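Stalach opens its Rundov test hall to show robot work on used desktop computers

Rundov, March. Stalach, a maker of robot cells for repair and dismantling work, held an open day at its test hall in Rundov this month. Visitors from recycling firms, refurbishers and local colleges watched work on Clakus, the company's two-arm cell for handling desktop computers at the end of their first use.

The hall was open from 10 am to 4 pm. Demonstrations ran in 5 sessions, each with a short talk, a run at the cell and time for questions at the safety line. Staff from Cirillo, the refurbishing firm that supplies the used machines for the trials, were present throughout.

Desktop towers reach refurbishers in many makes, sizes and states. Screws may be missing, clips may be worn and cables are seldom routed in the same way twice. A cell that relies on fixed positions will stop at the first unit that differs from the last. Clakus checks the position of each part before the arm moves in, and hands the job to an operator if the reading falls below a set limit.

"Most of the cost in this trade is in handling," said Zainab Idahosa, head of applications at Stalach. "The parts that can be sold again have to come out whole. We wanted visitors to see the speed of the arms as it is today, including the pauses."

Work at the cell is arranged around a ribbed aluminium table. The tower is placed on its side with the cover off, and small tooling is kept next to it on a printed base within reach of the arms. The base can be changed for a different set of jobs without moving the arms or repeating the full set-up.
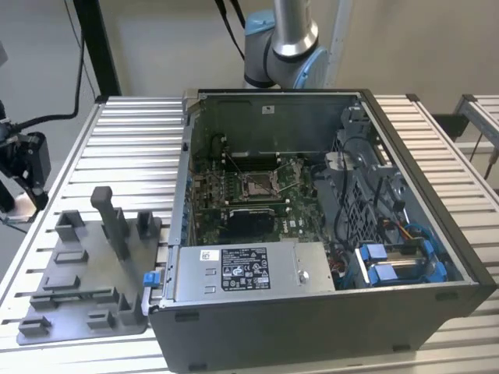

The Clakus cell at Rundov with an open desktop tower on the worktable, the printed fixture base to its left and the two robot arms behind and to the side.

Each session covered 4 tasks: finding the main parts inside the case, freeing a latch, lifting out a drive carrier and unplugging a cable. Cable work is the slowest of these. Wires bend when touched, and the position measured before a grip may no longer be right once the fingers close. Stalach is testing a slower approach with a force limit at the fingertips, and showed it next to the standard routine.

Chukwuemeka Akinola, operations manager at Cirillo, took part in the afternoon talk. "Our people open these cases all day and they know where the trouble is," he said. "We have given Stalach the awkward units as well as the easy ones. A cell that only deals with clean machines is of no use on our floor."

Cirillo has set aside 2000 used towers for the trial programme, of which 700 have been through the cell to date. Results are logged by task and by case type. Units that the cell cannot finish are completed by hand, and the reason is recorded.

Questions from visitors dealt mainly with change-over time, floor space and operator training. Stalach stated that one trained operator is needed at the cell during trials, and that no date has been set for running it without one. Prices were not given at the open day.

A second open day is planned for visitors who could not be given a place. Firms that wish to attend, or to send in their own units for a test run, should write to the Stalach applications team at Rundov. Places are limited by the space at the safety line, and safety shoes must be worn in the hall.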